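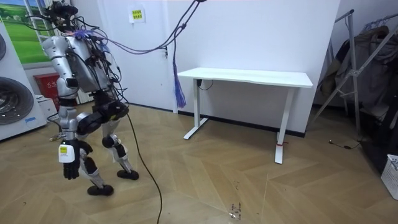
Weekly Safety Inspection, Humanoid Unit 2, Litlow Apartment Cell
Form 891. Completed 2024-11-16 by Saron Tefera, reviewed by Carola Wunderlich. This checklist covers the robot, its cabling and the floor it walks on. The overhead cable bundle and the black cable that trails from the hip across the parquet are to be treated as separate items and signed for separately. The inspector shall confirm that power is isolated before touching any joint.

1. Emergency stop
Result: Pass
Comment: Tested from both operator positions. Sturard test record updated.

2. Overhead cables
Result: Pass with comment
Comment: Outer sleeve sound along its full length. Loose cable ends must be tied up above shoulder height before the next walking session. Assigned to S. Pangaribuan.

3. Floor cable
Result: Action required
Comment: The cable can reach the path of the feet during a turn. Until a guide is fitted, a second person shall tend the cable whenever the unit is walking. A. Zerouali to order the guide from Soylu.

4. Wiring at hips, thighs and knees
Result: Pass
Comment: No pinching found when the legs were moved by hand through their full range. Two ties replaced at the left knee.

5. Hands and wrists
Result: Pass
Comment: Finger fasteners checked for tightness.

6. Feet
Result: Pass
Comment: Soles wiped before the check. Wear is within the limit set in May.
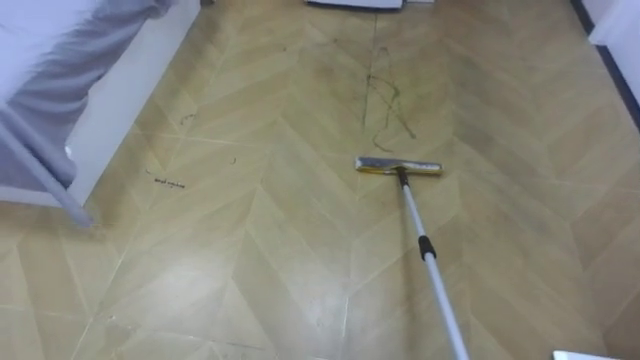

7. Walking surface
Result: Action required
Comment: Hair and fine debris are to be cleared from all rooms in which the unit walks, including the strip beside the bed. Hair drawn into an ankle joint was the cause of the last unplanned stop. Floors shall be mopped before each session and left to dry fully. Mop and handle must be returned to storage before the unit is powered on.

Open items from the previous inspection: the spare battery log was missing nearly a week of entries. O. Işık has restored these from the Estanton service sheets, and the item is closed.

Release status: Restricted. Standing tasks are permitted. Walking is permitted only with a cable attendant present and item 7 signed off for that day.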